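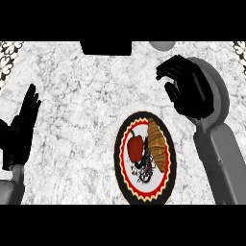
Our project set out to measure how long students in shared houses keep fresh food before eating it, and how much of it they never eat at all. We chose this subject because it seemed easy. Food goes in, food goes off, you write it down. By the second week of October we had learned that people will tell you their exam marks, their overdraft and the state of their love life before they will let you look in the bottom of the fridge. The red pepper became our reference item, the sort that sits on a plate looking glossy, deep red and full of promise, green stem and all. Nearly everybody buys them and nearly everybody means to do something with them.

1. Method

We recruited households in Turgate, the student end of town, by putting notes through doors and by asking people we already knew. The second way worked better. In all, 92 people agreed to keep a food diary for 3 weeks. Each diary had a line for what was bought, the day it was bought, the day it was eaten, and a last column headed "Other". The last column filled up fastest.

Diaries were kept on paper. We had planned to use a phone app called Bedside, which one of us already had for reminding himself to take hay fever tablets, but it could only send reminders at bedtime and people objected to being asked about lettuce at that hour. Paper was fine. One diary came back with soup on it, which we have entered as soup.

Hashini Amarasinghe did the coding of the entries and settled all disputes, including a long one about whether a potato with shoots counts as wasted or as a houseplant. It counts as wasted unless eaten.

2. Results

The diaries recorded 574 items of fresh fruit and veg. Onions did best. They were used quickly, used often and hardly ever thrown out. Bananas did well until they went brown, at which point they were put in the freezer for banana bread. We recorded no banana bread.

Bagged salad did worst. A typical bag was opened on the day it was bought, a handful was taken, and the rest was moved further back each time somebody wanted the milk. Peppers came in the middle. Those bought singly were mostly eaten within days, while in the packs of mixed colours the green one was left until last and quite often for good.

We also asked people, before they started, how much of their fresh food they thought they finished. The most common answer was 90 per cent. Hardly anyone's diary agreed with them. When we showed people their own figures, the usual reply was that it had been an odd few weeks.

Houses that cooked together threw away less than houses where each person had a shelf. The Nechyporuk Court flats, where there is one small fridge per kitchen, did better than the big old houses on Isura Road, where a second fridge in the hall was common and its contents were a matter of rumour.

3. Problems

People who agree to keep a food diary are probably tidier than people who don't. Keeping the diary also changed what they did. Several told us they had eaten something purely to avoid writing it in the last column, so our waste figures are likely too low. We did not weigh anything, so half a cucumber and a whole one both went down as one item, and we had one long argument about grapes.

4. What we would do differently

Ask for receipts at the start. Weigh things. Run the diaries over a longer stretch that takes in the end of term, when everyone goes home and leaves a drawer of carrots behind. We would also print the last column wider.

The blank diary sheet and the coding rules, including the one on potatoes, are in the appendix.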